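Werenton Residence > Dining Services > Shared Kitchens > Frequently Asked Questions

Print this page
E-mail this page

Shared Kitchens: Utensils, Chopsticks and Table Covers

The following answers apply to all shared kitchens at Werenton Residence, including the kitchens in Jang Hall and the Clarkeo Annex. Residents are asked to read them before submitting a request to the Dining Services office.

Are chopsticks and other utensils provided?

Yes. Each kitchen is stocked at the start of the term with reusable chopsticks, spoons and serving utensils. Additional sets may be borrowed for group meals of up to 20 persons. Requests must reach the office by noon on Monday of the week in which the meal is to be held.

May residents bring their own?

Residents may keep personal utensils in the kitchen, provided that they are marked with a room number. Unmarked items are treated as shared property.

How should wooden chopsticks be washed?

Wooden chopsticks should be washed by hand in warm water with a mild soap, rinsed, and dried completely before they are put away. They should not be left to soak, and they may not be placed in the dishwasher. Chopsticks that are split, rough or darkened at the tips should be discarded. 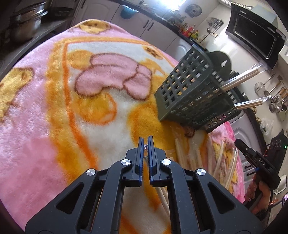 Storage and Sorting

Where do clean chopsticks belong?

Loose chopsticks are sorted by length, matched in pairs and returned to a basket. Mesh baskets are preferred, as they allow air to reach the wood. A basket should not be filled so tightly that its contents cannot be lifted out with one hand.

Should items in plastic bags or wrapping be unpacked?

No. Wrapped items and bagged sticks are reserve stock and should remain closed until they are needed. Once a bag has been opened, its contents are to be washed before first use.

May sorting be done on a covered table?

Yes. A blanket or cloth may be spread over the table during sorting – a soft cover keeps thin sticks from rolling. Fleece covers should be shaken out afterward and washed separately from dish towels. They must be removed before food is served.

What is the charge for lost items?

There is no charge for individual pairs. A missing basket is billed to the kitchen group at the replacement cost listed in the Drultirero supply catalog.

Whom should residents contact with further questions?

Questions may be directed to Kyu-ri Joo, Dining Services, Room 366. The office is open on weekdays until 4:30 p.m. Requests for new baskets may be left in the box beside the door and should state the name of the kitchen.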